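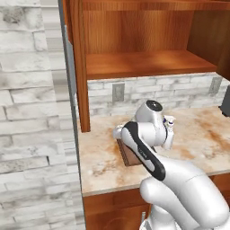 Ticket: Booking page times out after payment, Pidcombe office
Opened by: Mercedes Condori
Assigned: Jasper De Smet
Priority: high
Opened 8/17/25

Mercedes: Customers getting charged but no confirmation email. Spinner just sits there then "gateway timeout". Happens on Rengifo checkout only, the old form is fine. Two people have rung to complain and one paid twice. Need this fixed before the long weekend rush please.

Jasper: Looking. Can you send me one of the order refs? Also which browser.

Mercedes: Chrome and Safari both. Refs sent by email, didn't want customer names in here.

Jasper: Ta. Payment callback is landing OK, it's the mail step hanging. Timeout on our side is 30 seconds, mail server not answering inside that. Queue has 700 unsent messages sitting in it. Restarted the mail worker, no change.

Jasper: Cleared the lock file, restarted agian. Queue moving, down to 400. Will check after lunch.

Alcides Huaranga: Was this the Hevari relay? They changed the login on the relay account, I got a notice and meant to foward it. Sorry.

Jasper: Yep that'd be it. Old password cached in the worker config, 4 retries per message then it locks. Updated config, queue empty now. Test booking went through and confirmation turned up straight away.

Mercedes: Working here too. What about the double payment?

Jasper: Refund has to come from accounts, I can't do it from this end. Cc'ing Lindiwe Ntuli.

Lindiwe: Refund organised. Please leave ticket open till it clears.

Jasper: Will do. Status set to pending. Still to do: alert when queue backs up, move mail step out of checkout.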